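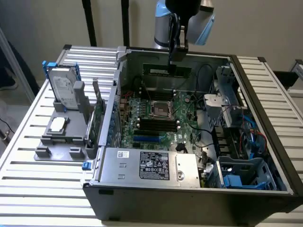

Der offene Dell-Server auf dem Tisch, links die Schale mit den ausgebauten Teilen.

Giang Lương hatte die Seitenwand gegen den Heizkörper gelehnt und las noch einmal den Zettel aus dem Büro. Pukero, Buchhaltung, 14 Jahre. Alles ausbauen, was noch zu gebrauchen ist.

Der Sockel in der Mitte der Platine war leer. Die Festplatte stand in ihrem blauen Rahmen in der grauen Schale. Auf ihr lagen die Rechnungen einer Firma, die es seit Januar nicht mehr gab. Auch ihre eigenen waren darunter, 4 Stück, zusammen 300 Euro, nie bezahlt.

Sie nahm einen Stift und schrieb auf die Liste: Netzteil, Laufwerkskäfig, Speicher. Hinter die Festplatte setzte sie ein Fragezeichen. Dann ging sie Kaffee holen.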